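Tying a knot with the wrist camera
Posted 12th October in Build log, part 8

If you followed the last part, your arms are homed, your cables are tensioned, and you've stopped swearing at the pulleys (I haven't, fully). Now for the fun bit: stitches!

Grab the needle near the middle of its curve, bring the jaws right down to the pad, and pull the thread through slowly. I run the Drandine controller at 20 percent speed for this and I still hold my breath.

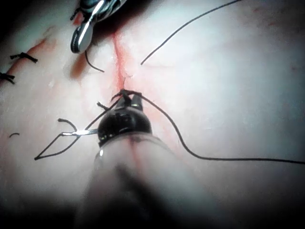
Jaws on the strand, needle out to the left.

Keep an eye on your loops. Long tails love to wander under the wrist, so trim to 50 mm before you start the next throw. Emmanuel Gachanja, from our shared shop, trims even shorter, but his hands are steadier on the controls than mine.

Once a knot is down, back the tool off a little and check it on the wrist camera before you move along the cut. 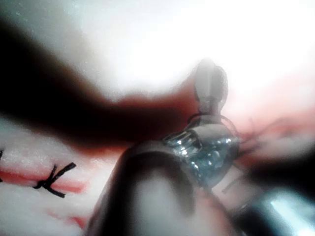 Black knot across the pink line, with the wrist joint close by.

If the cable looks slack at the wrist, stop and redo the tension from part 6. It's a pain, I know. 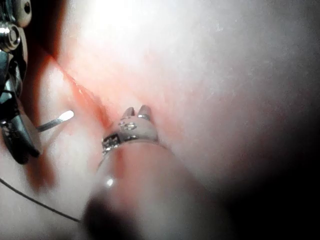
Checking the pad by hand is my last step before the next row. Press gently beside the crease and feel whether the backing has lifted. Rings with raised prongs like the one here can snag thread, so slip yours off first, and keep any loose wire clear of the jaw. Then save your poses in Summont and go get a coffee. Next part is the foot pedal, probably in December.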